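29/04/2018, laundry and folding, back bedroom

Came in to finish the warm clothes before the week starts. Senyo had washed the last load on the short program and left it on the airer. Everything went onto the bed for sorting, same as in February, because the table in there is too low and my back complains.

Order of work: shirts first, then towels, then fleece. Fleece last because the piles fall over once there is anything thick at the bottom of them.

Shirts. Folded in thirds lengthwise, then in half, then in half again. Fine for the cotton ones. The Fujimoto work shirts have a stiff placket and spring open, so those went back on hangers.

Towels. The shelf is 23 inches deep and the big towels only fit if folded in thirds both ways. Rosimeire folds them in half first and they stick out past the door. Left a note on the shelf. Please keep to thirds until we get the wider Mestarlow unit.

Fleece. Tried three folds:

a) flat, sleeves behind, in half. Neat but takes up most of the shelf.
b) rolled from the hem. Small, but it loosens when the next one is pulled out.
c) folded over on itself two or three times into a thick bundle. Holds together all right when picked up. Not square, stacks badly past two high.

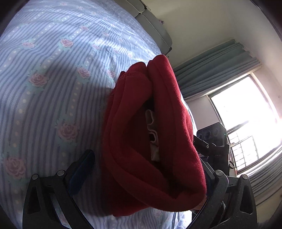 Going with c) for the box under the bed and a) for the shelf. The box takes 6 bundles if the lid is pressed down, and the Irko liner stops them catching on the hinge.

Care labels: fold so the label ends up inside. Last time I had them all on the outside and they got bent and caught in the lid.

The rose-patterned sheet stays on until the sorting is finished, then it goes in with the next wash. Detergent is down to about 300 ml. Cundon is the one that doesn't make Senyo's hands itch, so get that again.

Still to do:
socks (18 without a partner, bag them and ask around)
airer leg, the screw is loose again
ask Rosimeire if the gray blanket can go in the machine or has to be done by hand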